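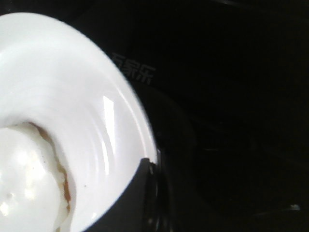

Page last changed: 7 October 2024

The Kitchen Job

Hryhorii Kushnir had two sets of fingers to compare and one kitchen to do it in. The black fingers on the arm came from Katene. The other set, from Gilel, lay in a drawer under the counter with a receipt folded around them.

He had worked for Jekberg for five years, and most of that had been boxes. Boxes had corners and he knew what to do with corners. In August the firm took on a customer who wanted an arm that could cook, and Marta, who ran the office, asked him which fingers to buy. She wanted a page on it, one side only.

"What are they cooking?" he asked.

"Breakfast," she said.

So he cooked breakfast. He put the white pan in the middle of the cooktop and set the arm to take hold of its rim on the right side. The job was to hold the rim, tip the pan a little, bring it level and let go. A full run was 88 grips. He logged each one by hand because he didn't trust the Ikside controller to say when it had missed.

On the first morning it missed twice and reported nothing. He called Ikside. A young man there asked him to turn the controller off and on, and he did, and they both waited on the line while it started. The young man asked what the weather was like. Hryhorii looked at the white wall behind the stove and said he hadn't been outside yet.

The wrist camera was a problem too. The pan was so bright and the glass under it so black that the picture was all one or the other. The controller found the rim well enough. It could also find the letters printed on the stove glass, and for most of an hour it tried to line itself up with those. He drew a box around the letters in the software and told it to ignore what was in the box. After that it went to the rim. 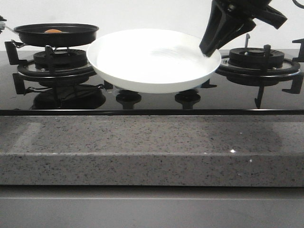

Short Stories / Work

His mother had cooked for 100 people a day at a school outside the city. When he was small he sat on a flour bin and watched her move the big pans. She never looked at her hands. She talked to whoever was next to her, and the pan went where it was supposed to go. He had tried to explain to her once what he did for a living, and she had asked how long it took the machine to learn a pan. He'd said it depended on the pan.

"And then you get a new pan," she said.

"Then you start again."

She had thought that was a bad arrangement.

By the third day the Katene fingers were doing what he asked with the pan empty. They pressed on the rim and held. He turned the force down in small steps to see where they would lose it, wrote the number in the log and turned the force back up. Then he read the number over and didn't like it, and did the whole thing again before lunch. The second number was close to the first. He underlined both.

Marta came by in the afternoon with her coat on. She stood by the counter and looked at the black pan on the left burner.

"Is that an egg?"

"Don't eat it," he said.

She asked when he would change to the Gilel set. He said when he'd finished with food in the pan, because an empty pan didn't tell you anything about breakfast. She said the customer had called. The price was 2000 apart between the two sets, and the customer wanted to know if it mattered. Hryhorii said he would know when he had done the other half.

"Do you have a feeling?"

"No," he said, though he did. 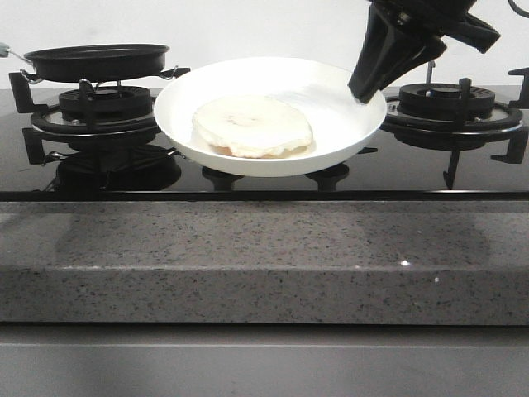
Katene fingers at the white pan, patty in place.

The food changed things less than he had expected. The weight was nothing. What mattered was where it sat, over to one side, so that the pan wanted to turn when the arm took the rim. He watched from the stool with the log on his knee. The fingers went down, closed, and the pan moved a very small amount. He wrote "turned" and waited for the next one. The next one was clean. He wrote "ok."

He got to the end of the page and started another. At some point he noticed he was hungry and had been for a while. The cooktop was full of things he couldn't eat, or had told other people not to.

His phone rang and it was his mother. He let the arm go on with its run and talked to her with the phone against his shoulder. She wanted to know if he was coming for dinner. He said he was at work, and she said she could hear it, the clicking.

"That's the fingers," he said.

"Which ones?"

"The expensive ones." 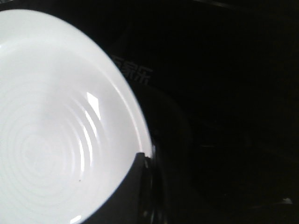 She asked whether they were any good. He watched the grip close on the rim again before he answered. He told her they held on well, but they were slow to let go, and sometimes they pulled the pan along with them when they opened. He had put that down as a separate column.

"Your father was like that with a suitcase," she said, and told him dinner was at seven.

He wrote down the last grip and parked the arm. Then he opened the drawer, took the receipt off the Gilel set and went to look for the small hex key.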